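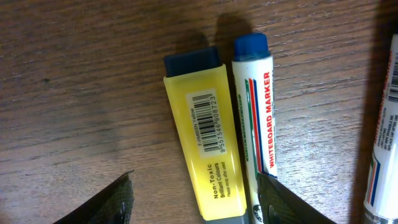
Tuning the wrist-view grasp planner in Rernik

By now you should have Rernik running and the wrist stream coming in, so let's get to the part I enjoy most (and the part that ate most of my February!), which is teaching the planner to pick one pen when two are touching.

Open grasp.cfg and set split_touching to true. With it off, a highlighter and a whiteboard marker lying side by side tend to come back as one wide blob, and the planner will happily try to squeeze both.

Next, set min_edge to 4 and save. Run

rernik plan --view wrist --dry

and look at the overlay before you let anything move. You want one outline per pen, with the grasp line straight across the barrel. If shadows get outlined too, raise shadow_cut a little at a time; mine settled at around 1,400, after a good deal of fiddling and a kind hint from Jong-dae Kong.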